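Return Temperature

The district heating loop in Stolero was 4000 meters long and lost heat at a rate that could be predicted to within two percent. The rate depended on the supply temperature, the ground temperature and the age of the insulation. Somtochukwu Effiong had built the model herself and checked it every Monday against the readings from the substations. In the second winter the model stopped agreeing with the readings.

The error was small. Between one and four in the morning, the loop delivered 81 kilowatt-hours more than the meters said had been used. By five the numbers matched again. It happened every night, including weekends, and it did not change with the weather.

She wrote it up as a leak, which was the correct first assumption. A leak would lower the pressure and call for makeup water. The makeup valve had not opened in eleven days. She crossed out the word and wrote "unmetered load."

The loop had been laid by a contractor named El Ouafi, who had left complete drawings and then gone out of business. The drawings showed 49 substations. Effiong had 49 meters on her screen, each one a Jimis unit in a gray steel box, each reporting every fifteen minutes. She compared the serial numbers to the purchase order. They matched.

The next step was temperature. A load takes heat out of the supply line and puts cooler water back in the return. If the load has no meter, the water still has to go somewhere. She clamped sensors to the return pipe at six manholes, spacing them evenly along the north branch, and left them logging overnight. Casimiro Calvo held the lamp. He was the operator on the late shift and had worked for the utility since it burned coal.

"What are you expecting?" he asked.

"A step. Upstream of the load the return will be at one temperature. Downstream it will be lower."

"By how much?"

"Two degrees. Maybe less."

Calvo looked down the shaft. "You could ask people," he said.

"Ask them what?"

He did not answer, and she went on tightening the clamp.

The step was between the fourth and fifth manholes. It began at 1:04 and ended at 3:52. The distance between the two covers was short, and only one property stood along it: the old Kukitz greenhouse, which had been disconnected before the loop was finished. The drawings marked its service line as capped. There was a note in El Ouafi's handwriting with the date of the cap and a pressure test result.

Effiong went there the following afternoon. Most of the glass was intact. The door had been rehung recently, and the hinges were greased. Inside, the air was 52 degrees, which was too warm for an unheated building in January and too cool for one heated on purpose. Along the center bench stood rows of lemon trees in tubs, pruned low, with labels wired to the trunks. Each label carried a year. The oldest year was earlier than her birth.

The cap had been replaced by a ball valve and a small plate heat exchanger. The work was neat. The joints had been brazed by someone who knew how, and the pipe was lagged with the same insulation the utility kept in its own storeroom. A mechanical timer on the wall was set to open the valve at one o'clock and close it shortly before four. Those were the hours when the rest of town drew the least and the boilers ran at minimum load, venting part of what they made.

She sat down on an upturned crate and did the arithmetic. During those three hours the plant could not turn down any further. The surplus went to a dump cooler on the roof. The dump cooler log, which she had on her tablet, showed that its output had fallen by very nearly 81 kilowatt-hours a night on the same date her error appeared. The greenhouse was using heat that would otherwise have warmed the sky over the boiler house. Her model had never included the dump cooler. She had treated it as a constant.

She made a note to correct that.

Calvo was at the control desk when she came in that evening. He had the shift log open and was filling in the feedwater readings by hand, as he always did, although the system recorded them.

"The step was at Kukitz," she said.

"Yes."

"The timer is about four minutes slow."

"It's a cheap timer." He finished the column. "They would have frozen in November. I asked for a connection in the spring. The form wants the name of the owner, and there isn't one. The county has it, or the bank has it. Each of them says the other."

"You could have put in a meter."

"A meter needs an account."

She pulled out the other chair and opened the fault report. There were three fields left to fill: cause, action and status. The cause field accepted free text. The other two were menus. Under action the choices were repair, replace, disconnect and monitor. The software did not offer anything for what she had in mind – it had been written for a different utility, in a different country, where presumably every building belonged to someone.

"How cold can they get?" she asked.

"Forty. A little under, for one night."

"If the boilers go above minimum load before four, the valve has to close. Otherwise it is no longer surplus. It needs an actuator on the plant signal instead of a timer."

"I don't know how to do that."

"I do," she said. She typed "dump cooler not modeled; see revised loss calculation" in the cause field. She chose monitor. For status she looked at the list for some time, then left it at open.

There was a spare Jimis unit on the shelf behind the desk, kept for breakdowns. She took it down and checked the seal. Calvo wrote the time in the log and went out to read the pressure gauges. Through the window she could see the plume over the roof, thin and straight. The outdoor sensor said nineteen degrees. One o'clock was still more than five hours away, and she would need a half-inch fitting that she did not have.

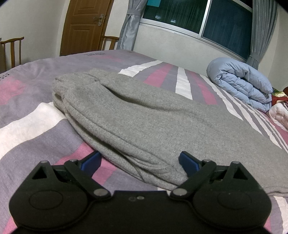

More short fiction

Minimum Load
The Gauge Reader
Two Winters at the Pump House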